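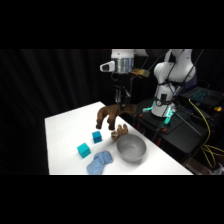
January 13, 2018

Budget notes for the second cell. Came in today to get this written down before the Nundale order closes.

**What we have to spend:** 2712 left on the equipment line after the D'Amico invoice went through. No more until the next round, so anything over that gets pushed back or comes out of consumables.

**Arm and hand.** Not buying either. Sindulance will extend the loan on the arm, and Dariusz Piątek wants the hand budget kept for spare tendons and fingertips. I agree with him on fingertips. I'm less sure on tendons – we have a bag of them in the drawer that no one has gone through. Check before ordering.

**Table.** Same white matte top as now. The cubes and the bowl segment cleanly against it and I don't want to redo the thresholds. Gallico quoted 200 for one cut to size, delivery extra. Need to ask if they drill the mounting holes or if we do that here.

**Curtain.** Black again. Enough for the back and the left side. The fabric shop price was fine, I just didn't write it down. Ask for the heavier weight if they have it.

**Stand.** This is the big one. Two options:

- Nundale, welded, flat top, shelves underneath. Takes most of the money.
- Build from extrusion ourselves. Cheaper on paper, but it eats a week and the last one we built rocked when the arm reached out to full length.

Leaning toward Nundale. Dariusz wants to see the load rating for the top plate first.

**Cables.** The yellow ones still hang in loops down the side of the stand. For the new cell I want a tray on the drawing from the start, and the laptop on its own shelf away from the base. Put 30 down for tray and clips.

**Objects.** Second set of everything in the current task: teal cubes, light-blue cloth, gray bowl. Get the cloth in the same color or we can't compare runs between cells. Spare bowls too, they scratch.

**Not this round:** second wrist sensor, better lights, a proper desk for the laptop.

To do:

- [ ] Email Nundale about load rating and lead time
- [ ] Gallico, ask about holes
- [ ] Go through the tendon drawer
- [ ] Get the loan extension from Sindulance in writing
- [ ] Measure the floor by the door, the stand may not clear the cabinet

D'Amico also sent a quote for a service contract. Haven't read it yet.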